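Matchmaking par compétence : rendre la cote visible

Depuis la mise à jour de mars, Clasten affiche une « division » à la place de la cote numérique. Le studio Kavum présente ce changement comme une simplification de l'interface. Je soutiens qu'il s'agit d'une perte d'information, et que cette perte a un coût mesurable pour les joueurs classés.

Rappelons le fonctionnement. Chaque compte possède une cote interne, mise à jour après chaque partie selon l'écart entre le résultat attendu et le résultat obtenu. Jusqu'ici, cette valeur était lisible dans le profil. Elle ne l'est plus. Les divisions regroupent désormais des plages entières, et la promotion dépend d'un compteur de points distinct, dont la corrélation avec la cote réelle n'est pas documentée.

J'ai relevé mes propres parties sur le serveur européen, soit 465 parties classées avant la mise à jour et 55 après. Sur la première série, l'écart de cote entre les deux équipes dépassait rarement une trentaine de points. Sur la seconde, je ne peux rien affirmer, puisque la donnée n'existe plus côté client. C'est précisément le problème : un système d'appariement que l'on ne peut plus auditer de l'extérieur doit être cru sur parole.

L'argument contraire mérite d'être examiné. Orla Buckley, qui administre la ligue amateur Flestau, estime que la cote visible décourage les débutants. Un joueur qui perd 27 points en une soirée quitte la file et ne revient pas. L'effet est plausible. Il justifierait de masquer la cote pendant les parties de placement, ou de laisser chacun choisir l'affichage. Il ne justifie pas de la retirer du profil, de l'historique et de l'export.

Le retrait de l'export est d'ailleurs le point le moins commenté. Finbarr Gilmartin maintenait sous le nom de Mac Giolla un outil qui lisait ce fichier et recalculait la probabilité de victoire avant chaque manche. L'outil comptait 707 utilisateurs réguliers en février. Il ne fonctionne plus, et le format de remplacement ne contient que la division, la carte, la durée et le score final. Pour une équipe qui prépare un tournoi, ces quatre champs sont insuffisants : on ne distingue plus une défaite normale d'une contre-performance.

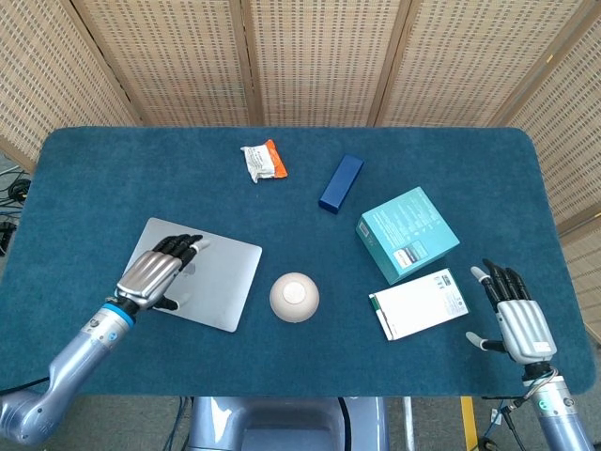 Reste la question des files réduites. Entre deux heures et six heures du matin, la population connectée baisse et l'algorithme élargit ses critères. Auparavant, le joueur constatait l'élargissement et pouvait décider de quitter la file. Aujourd'hui, deux adversaires de même division peuvent être séparés par un écart de cote considérable sans que rien ne le signale. Le temps d'attente affiché est plus court, ce que Kavum met en avant. Il faudrait publier en regard la distribution des écarts.

La correction demandée est modeste. La cote est toujours calculée par le serveur, et elle l'était déjà pour chaque participant. Il suffirait de rétablir le champ dans l'export, d'ajouter une option désactivée par défaut dans le profil, et d'indiquer dans l'écran de fin de partie l'écart moyen entre les équipes. Les divisions peuvent rester en place pour ceux qui les préfèrent.

À défaut, les ligues devront tenir leur propre classement à partir des seuls résultats. Flestau l'envisage pour la saison prochaine, avec une saisie manuelle des scores par les capitaines dans l'heure qui suit chaque rencontre.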